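Blackwood Makers Forum > Projects > Robotics
Topic: sim first or just build the arm? (getting cube stacking to work before I cut anything)

hazelfitz
Wednesday, April 18, 2018
OK so update for anyone following the arm saga. The real one is still a pile of printed joints on the shelf over my bench, and I've spent the last couple of weeks entirely in simulation instead. My plan is to get a pick routine that works on screen with somebody else's arm model, then swap in my own numbers when the hardware catches up. I gave it 1,000 tries overnight with the cube in a random spot each time and it missed way more than I'd like. Mostly it comes down a hair to one side and shoves the cube instead of grabbing it. Anybody been through this?

roscoe_h
I'm going to be the grump again, sorry Hazel. Build the arm. I lost most of a winter to simulators and the day I powered up real servos none of it carried over. Backlash, saggy 12 volt supply, cables tugging on the wrist. The sim has none of that.

elvia_x
Roscoe you say this in every thread lol. You also burned out 2 servos the first night because you never checked your joint limits, and a sim would've caught that for free!

roscoe_h
Those were bad servos.

elvia_x
Both of them?

msorensen
Siding with Elvia on this one. Hazel, what's your friction set to on the fingers? The defaults in a lot of these packages are slippery as heck. Mine acted like it was picking up wet soap until I raised it. Also check your timestep, if it's too coarse the fingers sink into the cube a little and then it pops out sideways.

hazelfitz
Friction is whatever it came with, so yeah, that's suspicious. Timestep I already cut in half and it helped some. Right now I'm working with just the red cube and the green cube on a plain white table, and the arm only ever goes for the red one. I wanted the green one in there so I'd find out if the hand was going to clobber the neighbors on the way down.

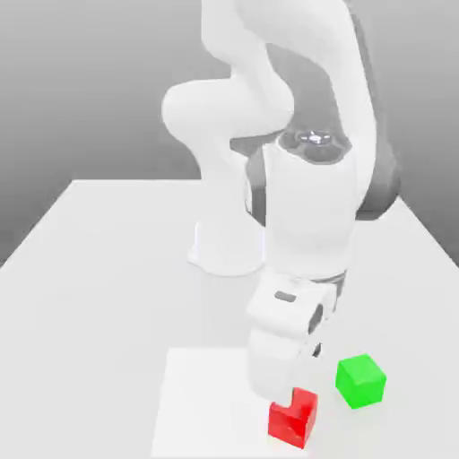
I've also been going back and forth on approach height. If I start the straight-down part higher up, the wrist has time to settle before the fingers get there, but then every try takes forever and my old laptop sounds like a hair dryer. Going to try the friction thing tonight and leave the height alone so I only change one thing.

hrefna
Change one thing at a time, yes please. I did friction and grip force together on mine and had no idea which one fixed it. Still don't!

Do you log where the cube was on the misses? Plot those. Mine were all bunched up at the far reach, and that was my wrist angle being off, nothing to do with grip.

hazelfitz
Ooh, no, I only save hit or miss. Adding that now.

roscoe_h
Fine, fine. But bring the printed shoulder to open shop and I'll help you get one joint turning on the bench. One joint. You can keep your cubes.

hazelfitz
Deal. I need to borrow your crimper anyway.

msorensen
Post the plot when you have it, I want to see if it's the far reach thing too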